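Search notebooks Enter keywords Go

08/03/2020

Treltum hand, trial unit, day 3 of the loan. Firmware updated before lunch, no trouble. Toiletries set today instead of the Javutwood blocks. Meesuk want our comments before they quote for the full kit, so keep notes short and usable.

Grip force at 38 percent for everything. Higher setting creased the sachets yesterday. Fingers close evenly now, thumb offset still needs a look.
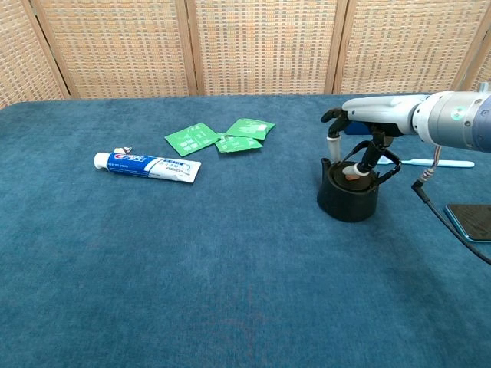
Treltum hand over the black round item, toothpaste and green sachets still to do.

96 tries logged in total, 4 aborted on the force limit. All 4 were sachets, too thin, fingertips slide over the top. Ask Drarkadia if they sell the softer tips seperately or only with the kit.

Cable: want a longer strain relief at the wrist end. Put in the coments to Meesuk.

Price list still has no spare fingers on it. Chase.

Next: toothbrush, handle end first, same force. Then repeat sachets at lower speed.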